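Panberg Storage Building, Unit 8 - Floor and Aisle Inspection
Date: 3/16/26
Inspector: Mattes Pfeiffer

Floor surface, main aisle: PASS
No cracks or lifted sections. Sealer is worn along the walking line but still intact. Recheck in April.

Floor surface, loading side: PASS WITH COMMENT
Joint filler has dropped below floor level next to the dock plate. A hand cart wheel catches on it. Fill and level before the next Clovness delivery.

Walkways clear of loose items: COMMENT
Small containers are to be kept on shelves or in trays. Anything set down on the floor during picking has to be back on a shelf before the picker leaves the aisle. This was also noted in the last report.
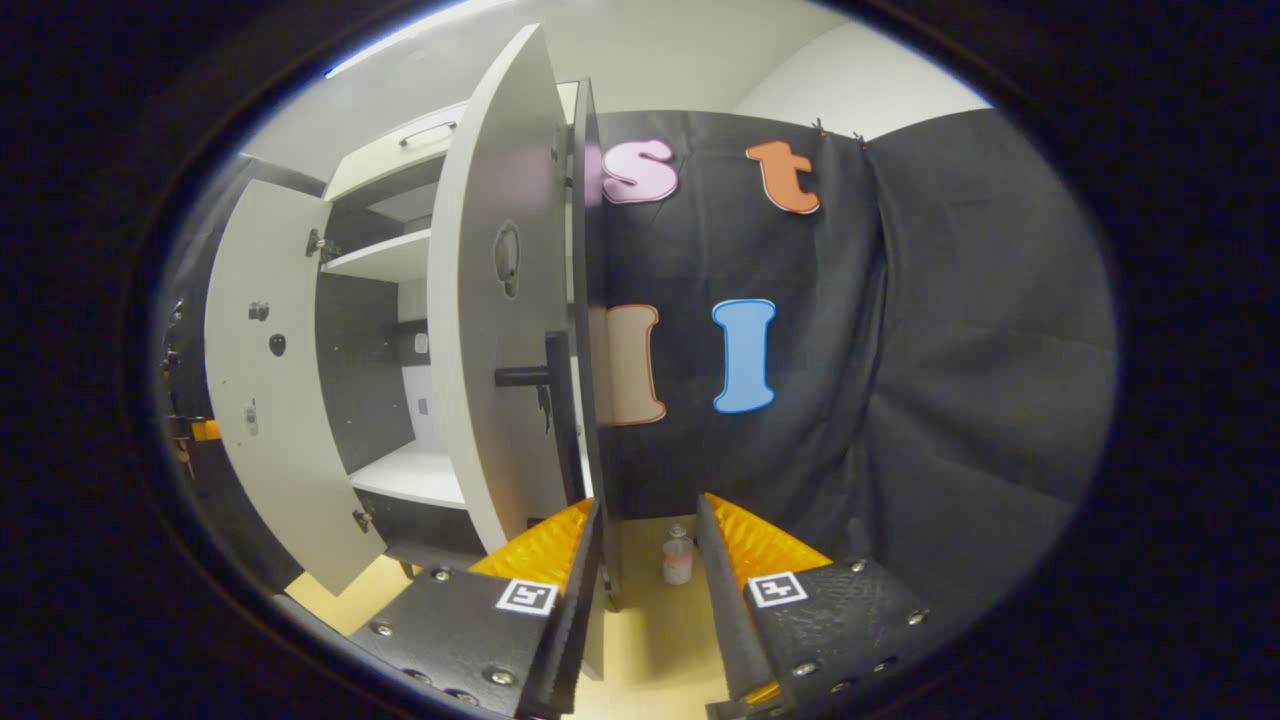 Glass stock is stored no higher than the second shelf. Bay 3 did not meet this at the time of inspection - two cartons were on the top level and were moved down the same day.

Shelf anchors: FAIL
Bay 2, rear left upright, anchor bolt loose by hand. Bay unloaded and tagged. Farooqui to supply a replacement anchor. Do not reload until it has been torqued and signed off.

Shelf load labels: PASS
All present and readable.

Spill kit: PASS WITH COMMENT
Kit is in place and sealed. Absorbent pads are the old Bordale type. Use them up, then reorder the larger size.

Lighting: PASS
Emergency light over the side door held for the full test.

Exit door: PASS
Opens fully with one hand. Closer is slow - adjust when convenient.

Open items: loading side joint, Bay 2 anchor.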